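3.2 Painting references in the clips

We coded each music video twice. First pass with the sound off, second pass with the sound on. A reference was logged when a shot copied the layout of a known painting closely enough that two coders, working apart, wrote down the same title. Loose echoes (a sunflower, a melting clock on a shelf) went into a seperate column and are not used in the results below.

The clips come from the Jendthorpe archive, which holds promotional videos for singers who came up through television talent contests. Not a neutral sample. Contest winners get a budget early and a label that wants the first video to travel, so art references may be more common here than in pop video at large. We return to this in Section 5.

Coding categories were as follows. Full restaging: the singer stands inside the painting, in costume, and the set is built to match. Partial restaging: one figure or one object lifted out and placed somewhere modern. Backdrop: the painting, or a pattern made from it, is printed or painted on the walls and the action goes on in front. Backdrop was the hardest to agree on. Walls in pop videos are busy anyway, and a jungle print can be a nod to a painter or just wallpaper.

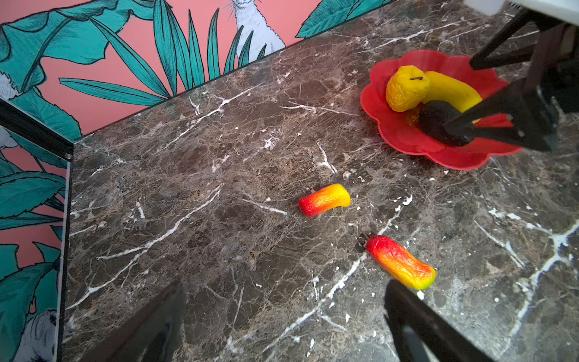
Disagreements on backdrop were settled by a simple rule. If the singer or the camera ever reacts to the wall (a look, a touch, a zoom that stops on it) it counts. If not, it is decor. The rule is blunt and we lost a few clips that we privately think are references. Kept it anyway, since the other rules we tried needed us to guess what the director had in mind.

3.3 Viewing sessions

30 viewers watched a set of 4 clips each, on a laptop, with headphones. No one was told the study was about paintings. After each clip they wrote down whatever they remembered, in any order, and then listed any artwork they thought they had seen. Sessions were held in the afternoon at the Pondholm site, all within March. Two viewers had seen one of the clips before and their notes for that clip were dropped.

The order of clips was shuffled per viewer. Volume was fixed. Viewers could not pause or rewind, which several of them complained about in the comments box, fair enough, people at home do rewind. That is part of how these videos work: the spot-the-painting kind is made to be played again. Our setup measures the first viewing only.

Free recall notes were scored by hand. A painting counted as recalled if the viewer named it, named the artist, or discribed it well enough that a coder could pick it out of the Carrillo image index without help. "The one with the scream" counts. "Some old lady" does not.

3.4 Results for recall

Full restagings did best, no surprise. Viewers who could not name a single artist still wrote down that the singer had been "inside" a picture. Partial restagings were mixed. They did well when the lifted object moved or was handled by the singer and badly when it sat in the corner of a shot. Backdrops came last. Most viewers wrote about the color of the walls and very little else.

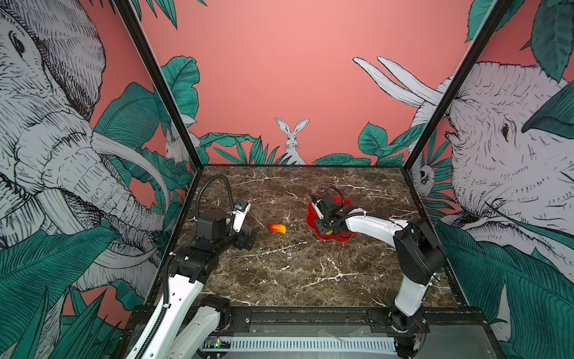

The gap between full restaging and backdrop held whichever clip came first (Figure 3). It also held for viewers who said they visit museums often, though that group was small and we would not lean on it. What did matter was the chorus. References placed in a chorus were recalled more than those in a verse, and the effect was strongest when the same painting came back with the second chorus. Could be repetition, could be that the hook pulls attention to the screen. Can't split the two with this design.

Figure 3. Recall by reference type (full, partial, backdrop), split by position in the song.

One odd result. The Zuvine clip, which has the most references of any in the set, got the fewest correct names per reference. Viewers liked it. They wrote longer notes for it than for any other clip, and the notes were mostly about the tune and how fast the pictures went by. Past a certain pace people seem to stop looking for titles and just enjoy the ride. A slower edit of the same clip would be the obvious test, see Section 6.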